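Choosing a Garment Steamer for a Small Household

This spring the upright garment steamer that had served our household in Curkthorpe for several years was retired, and it became necessary to select a replacement. The following notes record what was considered and what was purchased.

Two models were compared at the Vornley store on a Tuesday afternoon. The first, the Bistari handheld, has a small tank and heats quickly. It is well suited to travel and to a single shirt before work. The second, the Hailu upright, stands on a wheeled base and holds enough water for 46 minutes of continuous steam, according to its manual. The handheld is rated for 2 fewer hours of upkeep per year, a claim I was unable to verify.
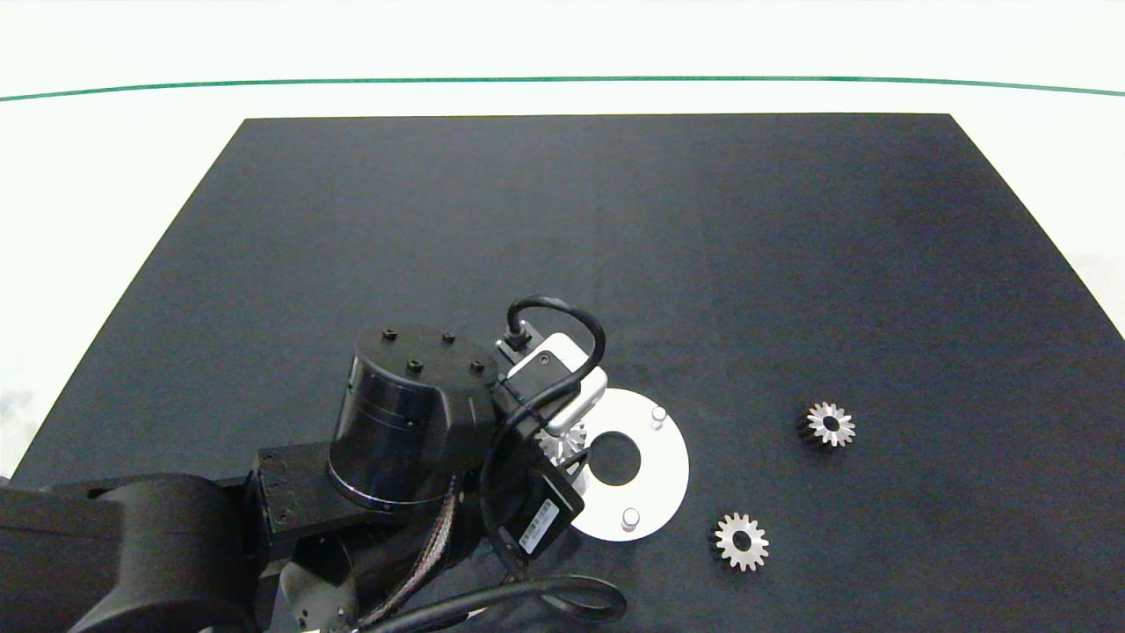 The Hailu was selected. Its price was $39 above that of the Bistari - a difference I considered acceptable given the volume of linen curtains in the house. Assembly required the attachment of the pole and the hanger bracket. The hose is 32 inches longer than that of our former unit and reaches the top of a full-length drape without lifting the base.

Several reservations should be stated. The water tank must be removed with both hands, and the cap is stiff. The power cord does not retract and is held by a plain strap at the back. Cotton with deep creases still requires an iron.

Owners in hard-water areas are advised to use distilled water and to empty the tank after each session. A further entry on descaling will be posted in November.

Contact | Copyright Curkthorpe Household Notes | Back to top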